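Havstead House Residents' Association
Minutes of the kitchen meeting, Sep 8, 2023
Held in the second-floor common room, because the kitchen was what we were arguing about

Present: most of the second floor, two from the third floor, and one from the ground floor who thought it was the parking meeting and stayed for the cookies.

Apologies: several. None was read out.

1. Minutes of the last meeting

Approved after one correction. "The refrigerator was discussed" now reads "the refrigerator was discussed at length."

2. Matters arising

The drawer by the sink still sticks. It was reported as sticking at the last meeting and at the meeting before that. Carried forward.

The missing can opener has been found in the third-floor bathroom. The third floor had no comment and asked that this be recorded.

3. The toaster

The chair moved this item up the agenda, as half the room had come for it.

The cream toaster has now been on the white table since the old one was retired. It takes two slices. There are 869 dollars in the kitchen fund after its purchase, and it was noted that this is more than some people had been led to believe by the tone of the last newsletter.

Complaints received were that the buttons are a mystery, that the labels beside them are too faint for anyone over thirty, and that people on the early shift have been pressing all of them in turn and hoping. The third floor said the lever was perfectly simple and that a lever had been good enough for their parents. The second floor said that was hardly the point of having buttons.

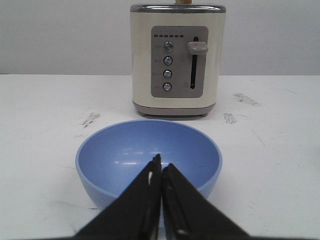 The toaster and its four buttons, as discussed under item 3.

Proposed: that larger labels be made and stuck on. Objection: that stuck-on labels would look awful. Counter-objection: that it is a toaster. Carried, with a few abstentions from people who were pouring coffee.

It was further agreed that the toaster stays at the back of the table against the wall. It is not to travel to anyone's room, including for birthdays. Crumbs are the responsibility of whoever made them. The meeting spent longer than it should have on how this would be established.

The Rolance handbook for the toaster has been lost. It was last seen under a plant. Anyone who has it is asked to put it back in the drawer, if they can get the drawer open.

4. Bowls

We have light blue bowls and pale green bowls. Under the arrangement made last December, blue was for breakfast and green was for everything else. It lasted until the first person wanted soup.

A motion to restore the arrangement was put and failed. A motion to abolish it formally was put and also failed, so as far as the secretary can tell it still exists and does nothing.

Agreed without a vote: bowls go back on the shelf clean. A bowl "soaking" on a bedroom windowsill is a missing bowl. The amnesty runs until the end of the month and no questions will be asked, though looks may be given.

5. Pans and containers

The navy saucepan with the purple handle was discussed. Opinion is divided on the handle. Opinion is united on the lid, which belongs on the saucepan and has lately been turning up on top of other people's leftovers.

Clear containers are to be labeled with a name and a day if there is food in them. Those with nothing in them belong to the kitchen, whatever was claimed at the time. The meeting heard a long statement about a Pillora container of lentils that had been thrown out while, in the owner's view, still good. The smell was described by three separate people. The meeting sympathized with both sides and moved on.

6. The table

Much the longest item. The question was what may be left out on the white table between meals and what has to be put away. The tidy party wanted the toaster and a bare surface. The other party wanted things where they could reach them before they were properly awake.

The compromise on offer was the toaster, one bowl of each color, the saucepan and one container, with everything else in the cupboards by ten at night.

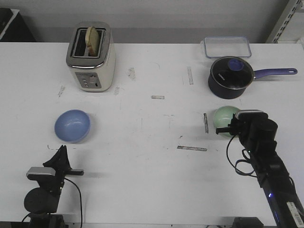

Sầm said from the back that five things was how the last table had started, and that by spring there had been a blender on it, a bicycle pump and somebody's tax return. The tidy party asked that this be minuted. The other party asked that it be minuted that the bicycle pump had been very useful.

The compromise was put to a vote and carried. The tidy party asked for a review and was given one, in December, when they are all expected to be away.

A supplementary point on bread. Toast that has popped up and been abandoned may be eaten by anyone after ten minutes. The original proposal was 5 minutes, which was felt to be harsh on people who shower.

7. Spending

The landlord has offered up to 2,000 dollars toward new cupboards provided we agree on a color. The meeting recognized that this was a generous offer and a cruel condition. White, gray and "anything but white or gray" each have support. Paint cards will go up beside the refrigerator. Residents may write on the paper provided and are asked to leave the wall alone.

8. Any other business

The ground floor asked when the parking meeting was. It was last week.

The sponge was raised. The chair ruled that there was no time for the sponge.

Actions
Labels for the toaster: second floor.
Handbook: whoever has it.
Paint cards: third floor.
Drawer: carried forward.
Sponge: first item next time.

The meeting closed when the cookies ran out.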